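Report on the Rendo Open Day
Group 2: Amra Popescu, Yannick Pruvost

Our group attended the Tue 2 July demonstration at Rendo, hosted by Krešimir Milošević. The first part covered simulation: a tabletop scene with household objects and one arm, in which grasp plans are tested before any hardware is used. Each task was repeated 200 times with changed start positions.

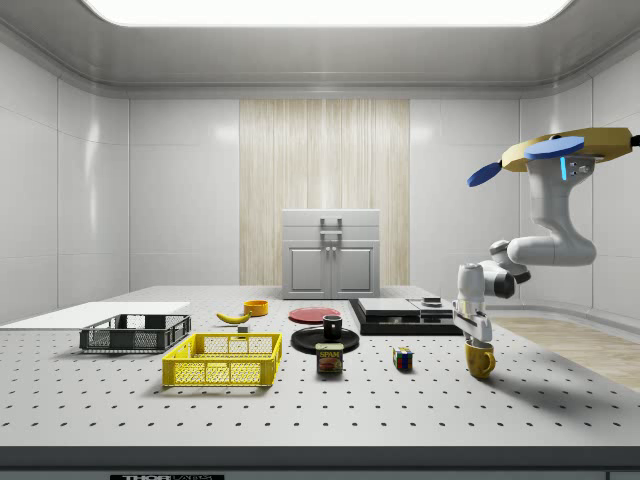 Why are start positions changed between runs?
A plan that works from one position may fail when the object is moved slightly – the spread of results shows how far it can be trusted.

The second part was a session on logging. Failed grasps are sorted by cause, and runs longer than 22 seconds are stopped and marked as timeouts. We were given 14 log files, which we will compare with our own planner in December.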